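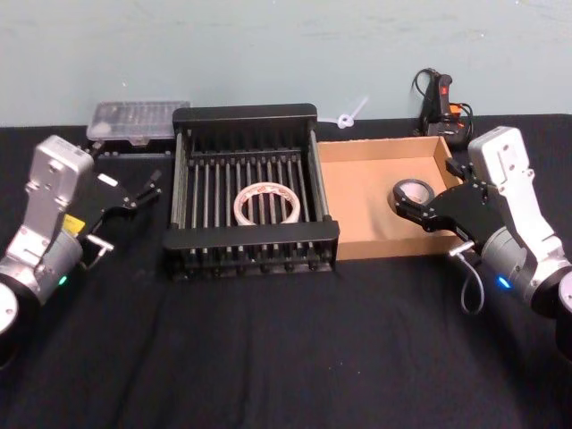
Black dish rack on the black cloth, with the roll of tape over the cardboard tray.

The Arnatell Tidy Table: kitchen racks and cardboard trays

Welcome to the July page of the gallery! We've gone for the plainest things in the house this month and I'm so pleased we did. Dish racks, trays, tape, all the bits that live by the sink or at the bottom of a drawer and hardly ever get a page to themselves.

I have a real soft spot for a dish rack (my own has moved house with me 4 times and still does its job every evening). Look at those thin upright rods, all evenly spaced from one side to the other. Plates are the obvious use, but the slots are just as good for baking trays, chopping boards, pan lids, or the post if you have a lot of it. The one on my desk in Flenudholm holds 14 envelopes and a calendar, and I wouldn't be without it!

Black is a lovely colour for a rack too. It goes very quiet against a dark cloth, and then the pale blue-grey wall behind lifts the whole thing. I'd happily paint my kitchen that colour.

Then there's the cardboard tray. I can't be the only one who saves these. They slide into a cupboard, they weigh nothing, and when one gets tatty you flatten it and start again. Mine came from Daza, the greengrocer's on the corner, and it looks after string, scissors, labels and spare batteries.

And tape! A pale grey roll like this is such a cheerful, useful thing to have within reach. Fold the end over by a finger's width when you've finished and you'll save yourself all that picking with a thumbnail next time.

More from the tidy table

The Stilach shelf pages are still up, jars and tins included, and the drawer pages are next to them in the menu.

Next month is baskets. If you've got a favourite, send it in with a line or two about what you keep in it. Plain backgrounds work best, and up to 5 pictures each is fine.

Page updated 5 Jul 2022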